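Stacking Order

The method section was the part the reviewers at Clarano liked, so I left it alone. It says that two policies were trained on the same 1,000 demonstrations. Policy A saw them as recorded. Policy B saw them with the order of the blocks hidden, so that it had to work out from the table which color went down first. Each policy then ran 500 trials at the Krajewska site, on the same arms, with the same square of black tape as the target.

I ran the nights. The procedure was fixed. Reset the cubes to the positions on the sheet, step behind the line, press the key, wait, enter a code. Code 1 was a completed stack. Code 2 was a stack with an offset above tolerance. Code 3 was everything else. The logging program, Nullport, added the time and a checksum and locked the row.

The result held from the first week. Policy B was slower and placed better. The delay came before the first grasp, when the arm stopped over the table for a period we called the dwell. Prarkance paid for the study and wanted the dwell removed, because in a packing line it is a cost. I was asked to cut it in software and repeat the last block of trials.

I cut it. The motion became continuous and the placements got worse, which was a result too, and I wrote it up on 5 May 2026. Then I went back to the old recordings to find out what the arm had been doing while it stood still. I had 2,283 clips, counting the pilot runs. I watched them with the codes hidden, as Policy B would have wanted.

Stills from the table and wrist views, not in trial order:

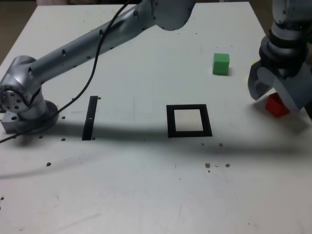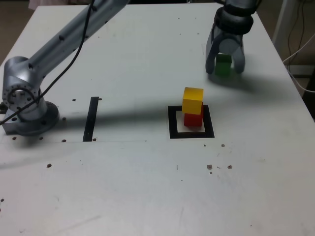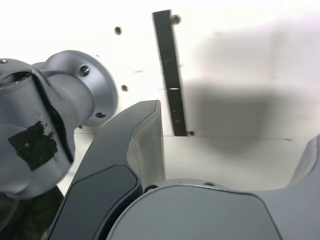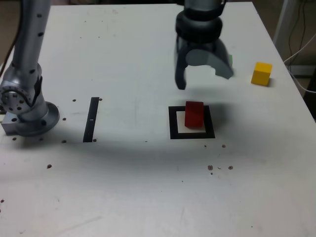

By the end of the second night I could tell the dwell from a fault. In a fault the joint currents go flat. In the dwell they carried a small ripple, below the level at which the arm moves, and the ripple was different for each first color. It began before the grasp command was issued. The controller was loading the joints for one cube, then another, then the first again.

I plotted the ripple against the codes. Where it settled early, the row was nearly always a 1. I ran the plot again with the pilot data removed and the shape stayed.

The revised report is due in June. Prarkance has asked for one figure and a recommendation. I have drawn the figure. In the recommendation field I typed that the dwell should be restored, deleted it, and sat with my hand over the keys until the screen dimmed.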